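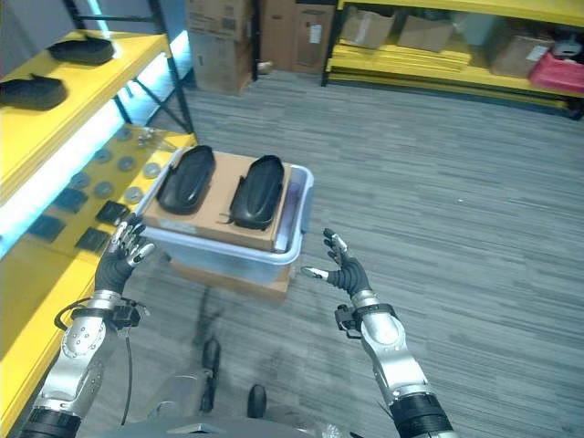

Plastic storage bin on carpet, two gloved robotic hands open toward it.

Trumley Childhood Beliefs, data card
Maintainer: Dinesh Marikar
Last edited August 10, 2024

What it is
1310 short statements from adults about something they believed as kids. Swallowed seeds, the moon following the car, teachers sleeping at school. Each row has the statement, the age the writer gives for it, and the age they say they stopped.

Please don't trust the ages. People guess, and they guess round. I checked 50 rows against a second interview and 11 matched on both ages. I would not draw a curve through that, and I've asked Facundo Zúñiga to take his down.

Columns
id
statement
age_start
age_end (blank in 156 rows – the writer either skipped it or still believes it)
told_by

told_by is the weakest column. "My brother" turns up a lot, and I suspect brothers get blamed for things that came from TV.

Known problems
Everyone wrote in English. Some statements read more like jokes polished over years of dinners than memories. I left them in and have no good way to flag them.

Duplicates were merged by hand in March, mostly the one about the car's inside light being illegal.

Uses I'd avoid
Anything with "children believe" in the title. These are adults talking.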